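Two-slot toaster, bench views

Trudonberg small appliance pages: gallery

The toaster in this set is a plain two-slot model with a black plastic body and a brushed steel top plate. It belongs to the breakfast group, together with the ribbed black plate that shares the bench with it. The gallery covers the top of the appliance only. The base, the cord and the crumb tray are dealt with on the Mernthorpe bench page.

The pictures mix general views of the table and close views of the slots. Scale is not stated. The bench top is 600 mm deep, and no other dimension should be taken from the pictures.

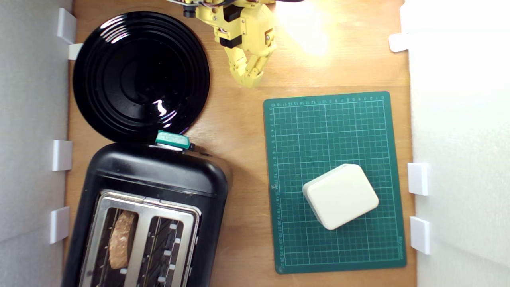 General view. One slice of speckled bread in the left slot, right slot empty. 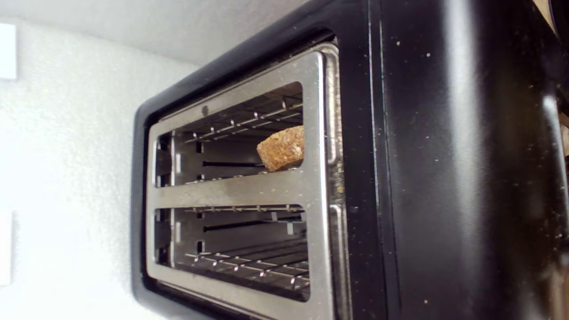 Top plate and both openings. A small chunk of crusty bread rests in the upper slot.

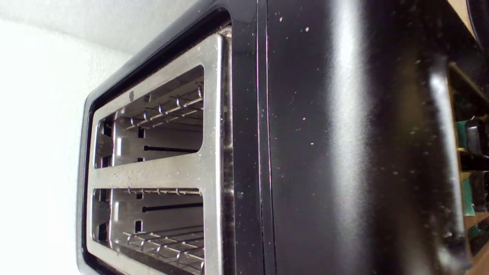
Wire guards at close range, with the thin black bars beside them. Crumbs on the steel between the slots.

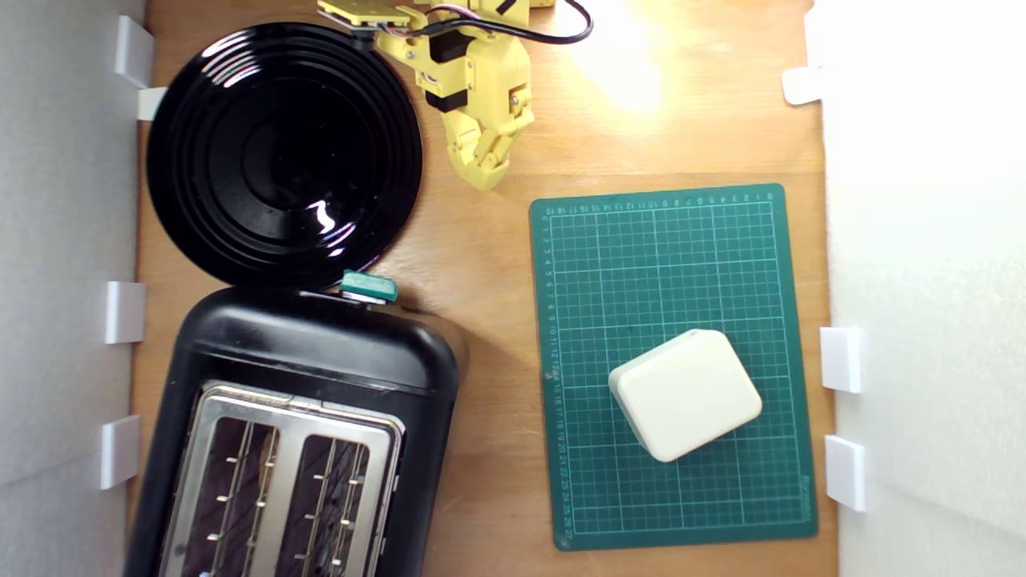 General view with the round plate against the top of the toaster. Teal-green lever at the upper end.

Category: Kitchen > Breakfast > Toasters

Notes on the slots

The guards are the parallel wires that run the length of each slot. Their job is to hold the slice clear of the heating elements on both sides. On most toasters of this pattern they close inwards as the carriage goes down and open again when it comes up. A guard that stays closed will grip the bread and leave darker lines on one face.

Small pieces are the usual cause of trouble. A cube or a torn crust can drop below the guards, where it is out of reach of the fingers. Unplug the toaster and let it cool for 10 minutes, then turn it over above a sink. Knives and forks should be kept out of the slots, as the elements bend easily.

Crumbs on the top plate can be wiped off with a barely damp cloth. Brushed steel should be wiped along the grain. Gloss black plastic shows smudges sooner than matt and needs a soft cloth.

Related galleries: Wanyama kettles; Oketti bread bins; plates and side plates.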